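Working alongside the room-tidying arm: tips for housekeeping staff

These notes come from the housekeeping side at Nenau, where arms now do part of the room work: picking up hangers, clearing small items off beds and passing linen to the trolley. They are written for attendants and supervisors. Setup and maintenance are covered in the technician's binder.

Before the arm starts

Open the curtains fully and switch on the ceiling light. Bedside lamps alone give a strong yellow cast, and pale objects on cream bedding become hard to separate from the cloth. If the room has only warm bulbs, mark it on the sheet so that Sorin Iordache can adjust the settings for that floor.

Strip loose clothing from the bed by hand. A crumpled shirt and a folded sheet look much the same to the arm, and it will spend several attempts on a sleeve. Guest clothing is in any case still our responsibility and goes on the chair.

Trace every cable from end to end. A thin black cable lying over a dark check is the item most often missed, by people as well as by the machine. Coil it, fasten it with a fabric tie and put it on the desk. Do not pull on a cable that runs under the covers; lift the covers first.

Hangers

A flat hanger is awkward to grip on a soft surface. The fingers have to get under a bar, and the mattress gives way as they press. The best grip is on the long bottom bar, near the middle. The hook is the worst, as the hanger swings when lifted from there and catches on whatever is beside it.

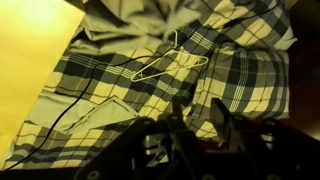

If the arm fails twice on the same item, press pause, move the item by hand and resume. Do not nudge the object while the fingers are closing. The pause button is on the side of the base and stops all joints; the tablet button only stops the task queue, and the arm will finish the movement it has begun.

Patterned bedding slows the work. On plain sheets the arm rarely needs a second look. On checks and stripes it often does, and the time allowed for those rooms has been raised by 7 minutes. Attendants should not be asked to make up the difference elsewhere.

Cleaning the fingers

Wipe the inner pads with a barely damp cloth after each floor. Lint builds up on them and the grip weakens. Keep fabric softener and furniture polish well away from the pads. Check the pivots for threads; cut a thread with small scissors and draw it out with tweezers.

What has changed in the job

Less bending over beds, more checking. Azucena Bautista's team reports fewer sore backs at the end of a shift but more standing about between rooms, which is tiring in its own way. Since November the attendants have worked in pairs across two rooms, with one person making up a bathroom while the arm clears the bed next door.

Room quotas have not gone up. Any supervisor who finds the arm's count being added to an attendant's own should report it to Catinca Dobre. Making the bed, arranging pillows and the final look round stay with staff.

Faults go in the Avum log with the room number and the item involved. "Arm not working" is of no use to the technician. "Dropped hanger, third attempt, checked duvet, lamp only" is.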